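Category: Robotics > Open Textbooks > Hands-On Automation
Shares 58 | Comments 5

Chapter 5
Picking a Gripper (and Living With It)

I used to think choosing a gripper meant reading the spec sheet and buying whichever one squeezed hardest. Then I spent a September in the lab at Brarnach with Tamunoemi Haruna, and she had me pick up paper cups until dinner time. You learn a lot from a paper cup! Grab it too gently and it slides away, grab it a hair too hard and you've got a crumpled cone – and the motor current looks almost the same in both cases.

So this chapter is all about comparing grippers by hand, before any of them gets bolted to an arm. We'll work with two designs, the Igwe (long, thin fingers) and the Hisader (short jaws, lots of force), and we'll run both through the same set of 200 grasps. Ifeanyi Yusuf wrote the logging script, and you'll find it in the Stosham folder that comes with the book. Please read his notes on finger width before you start, because I didn't, and I had to throw out a whole afternoon of data.

You'll want a flat, light-colored surface, a cup, and something small to put in it. A toy works great. Hold each gripper yourself and try reaching into the cup from the side, then from above, and write down what feels awkward. I mean it about the writing – your wrist notices things a force sensor won't.
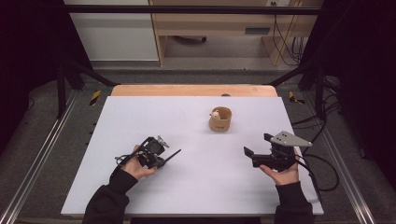
Figure 5.1 Two hand-held grippers over the test board, with a small toy in a paper cup.

Keep the cable side of each gripper in mind as you go. A cable that tugs on your hand will tug on an arm too, and we'll come back to that in the section on mounting.

3259 views | Contact the authors | Back to top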